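4.3 Recording a demonstration with both arms

By now the leader handles should be paired and the Nastero software should show both arms as ready. Give yourself a quiet half hour for your first few recordings, and please don't worry if they look clumsy. Everyone's do, and you can delete as many as you like.

1. Smooth the cloth over the table and check that it is still held at the front edge.

2. Set out the objects for your task, leaving enough open space between them for a gripper to come down from above.

3. Bring both arms to the start pose with the Home button. Wait until they have stopped completely before you pick up the handles.

4. Open both grippers all the way. A demonstration should always begin with nothing in them.
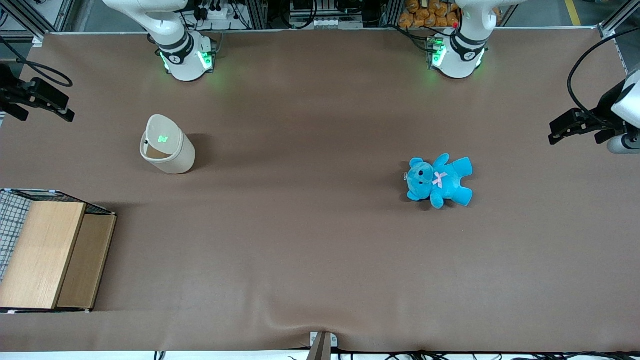
Figure 4-2. Both arms at the start pose, with the bear and the container set out on the cloth.

5. Press the left pedal to start recording, then hold still for a moment so the software has a clean beginning to work with.

6. Move the handles slowly and evenly, as if you were showing a child how to tie a shoe. If you have to think about your next move, let go of the pedal and start over; long pauses get learned along with everything else.

7. Return both arms to the start pose and press the right pedal to save.

Note: Each recording can run up to 600 seconds, but short ones are much easier to review. We suggest 15 good recordings of a task before you try any training, moving the objects a little each time.

Caution: Keep your hands off the table while the handles are live. If a helper is resetting the objects for you, press Pause first and say so out loud.

Caution: Check that the gripper cables can swing freely through the whole movement. If one pulls tight, stop and see section 4.1.

If error 33 appears when you save, the storage drive is full. Move older recordings to another drive and press the right pedal again.

Section revised 2/7/26 by Lamai Suwannarat, Koreteck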